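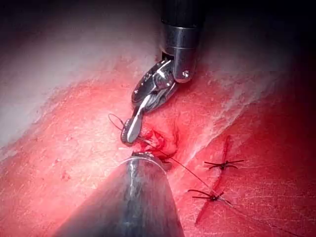
Figure 1. Instrument with silver wrist joint and tapered jaws, above tissue.

4. Setting up the Kuterport humidity chamber

This section is for the person who will prepare the chamber for the first treatment of paper or parchment. Please read it to the end before you open the water tank. The unpacking of the parts is explained in section 3, and the chamber should now stand on its four feet with the lid closed and the transport foam removed.

You will need:
the tray set, with three plastic grids
the Jeketti humidity sensor and its cable
a bottle of deionized water
clean blotting paper, cut to the size of the grids
cotton gloves or nitrile gloves, according to the rules of your workshop

4.1 Choosing the place

1. Put the chamber on a flat table that does not move when you lean on it. The table must carry the weight of the full tank.
2. Leave 20 cm of free space behind the chamber for the air outlet.
3. Keep it away from windows, radiators and the door. A strong draft will make the sensor react too often.
4. Check with a level that the chamber is straight in both directions. Turn the feet to correct it, then tighten the lock nuts by hand.

Note: If your table is made of metal, put the rubber mat from the box under the feet. Without the mat the chamber can slide when the lid is lifted.

Caution: Do not put the chamber on the same table with open solvents. The fan is not built for solvent vapor.

4.2 Filling the tank

1. Switch the main power off and pull out the plug.
2. Open the small door on the right side and take out the tank by its handle.
3. Rinse the tank two times with deionized water. Do not use soap, and do not use the water from the tap, even for rinsing.
4. Fill up to the lower line for objects with loose ink, and up to the upper line for all other work. The tank holds 200 ml more than the upper line shows, but this space has to stay free.
5. Dry the outside of the tank with a cloth and push it back until you feel that it clicks.
6. Close the small door.

Caution: Never carry the chamber with water inside. When the water enters the fan housing, the guarantee ends and the fan has to be changed by the service.

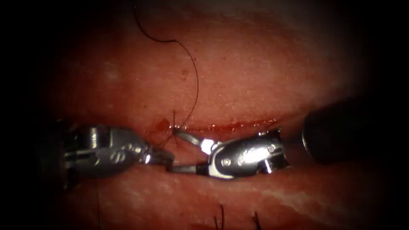 Figure 2. Two instruments meeting over a narrow slit.

4.3 Connecting the Jeketti sensor

The sensor has a white cap on the measuring head. Take the cap off before the first use and keep it in the box, you will want it again for storage.

1. Lead the cable through the gray rubber ring in the back wall. The arrow on the plug must look up.
2. Push the plug in the socket marked S1. The socket S2 stays free unless you ordered the second sensor.
3. Hang the measuring head on the hook in the middle of the chamber. It should not touch the lid or the wall.
4. Put the power plug in and switch the chamber on. The display shows a line of dashes and after this the first value.
5. Wait 12 minutes. In this time the value goes up and down, and you should not write it down.
6. Compare the value with a second hygrometer that you trust. If the difference is larger than 3 percent, follow the correction steps in section 7.

Note: The older chambers with the Ateş control panel have only one socket, without a name. For these, steps 1 and 3 to 6 are the same.

4.4 Placing the grids and the blotting paper

Wear gloves from here on.

1. Put the lowest grid in the first pair of rails, with the smooth side up.
2. Lay one sheet of blotting paper on it. The paper should end before the border of the grid, so that the air can pass on all sides.
3. Place the second grid in the third pair of rails. The second pair is used only for rolled objects, see 4.6.
4. Put the top grid in its place only if you need it. The chamber reaches the wanted humidity faster with two grids than with three.

Caution: Do not lay an object directly on the plastic. The pattern of the grid can stay visible in soft paper.

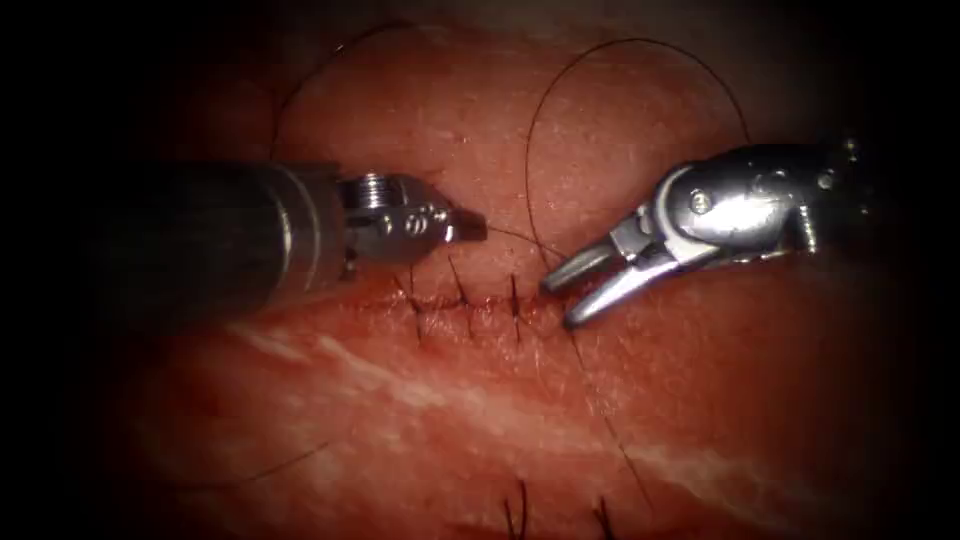

Figure 3. Closed incision with suture stitches, two instruments above.

4.5 First test without an object

Please do not skip this test, also when you know the chamber from another workshop.

1. Put a strip of modern paper with no value on the second grid.
2. Close the lid and press both clips at the same moment.
3. Set the value to 75 percent and press Start.
4. Look through the lid every ten minutes. A little fog on the lid is normal in the beginning. Drops are not normal.
5. When the display is stable, leave the chamber running for one hour.
6. Open the lid slowly from the front and touch the strip. It should feel soft and bend easily, but leave no water on the glove.

If there are drops on the lid, the room is too cold or the value is too high. Set the value five percent lower and repeat from step 2. If the strip is wet on one side only, check the level again as in 4.1.
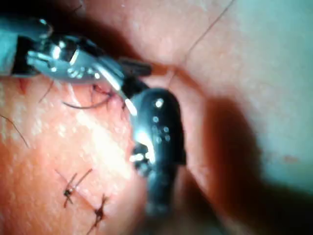
Write the result of the test on the card that came with the chamber, together with the temperature of the room and your initials. The card has space for several tests. When you move the chamber to another room, make a new test and a new line on the card.

4.6 Rolled objects

Rolled maps and parchment need the wide cradle, sold by Tralunora as a separate part. Hang the cradle in the second pair of rails and take out the grid above it. The roll must lie free, with the open edge up. Do not try to unroll it inside the chamber. Lift the whole cradle out, put it on a prepared table and continue there.

4.7 After the work

1. Press Stop and let the fan run until it stops by itself.
2. Pull out the plug.
3. Empty the tank and leave it open to dry, upside down on a clean cloth.
4. Throw away the used blotting paper.
5. Leave the lid open overnight.

Text of this section: Parveen Naqvi, Tralunora. Revised 2026-08-22. Cleaning of the fan filter is described in section 5.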